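Lanow Releases Results on Teaching Robots to Sort Soft and Crinkly Packages

TRALTVILLE, June – Lanow, a robotics research company, today released results from a study of how robots can learn to pick up small packaged goods from soft surfaces such as beds and sofas. The work was carried out with the home robotics group at Neves.

The study looked at whether recordings made by people with hand-held grippers could replace recordings made by driving a robot by remote control. People used a pair of grippers, one in each hand, to move snacks and other small items into trays and boxes in their own homes. The recordings were then used to train a control program called Dronia, which ran on a two-armed robot at the Lanow lab.

Recordings came from 41 homes. Dronia was tested in 7 rooms that were not part of the training set. In those rooms it placed the right item in the tray in 40 more trials than a version trained only on remote-control data, with the same number of attempts given to each.

"Film packaging is hard for a robot because it folds and slides when you touch it," said Mahnaz Shirazi, who led the study. "A bedspread makes it harder, since the surface gives way under the fingers. We wanted training data with both problems in it."

The grippers have two fingers that close from the sides. People were asked to work at their normal pace and were not told which item to pick up first. Mixed groups of items were preferred, with clear packets, foil wrappers, bags and fruit placed close together near an open tray. 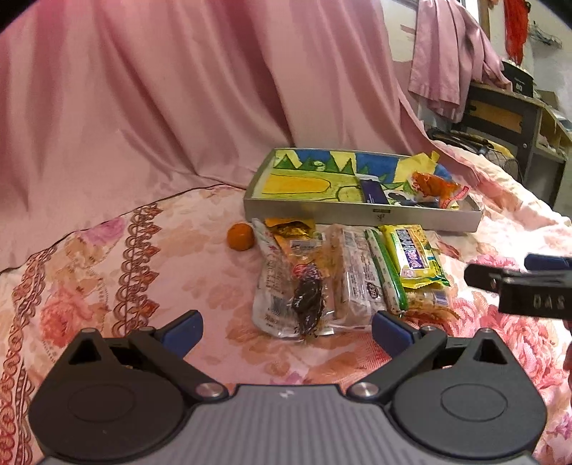
Does the robot need to know what each item is before it picks it up?
It picks a grasp from the shape and position of the item, and the name of the item is used only when a person asks for something specific.

The study also found limits. Dronia had trouble with very thin wrappers lying flat on fabric, and often took 3 tries to lift them. Clear packets were missed more often in low light.

"We have a good idea of where it fails, and flat wrappers are the next thing we will work on," said Golshifteh Vahidi, who ran the robot trials.

Lanow plans to share the training method and the list of test tasks with other research groups later this year. Requests for the full report can be sent to the Lanow press office in Traltville.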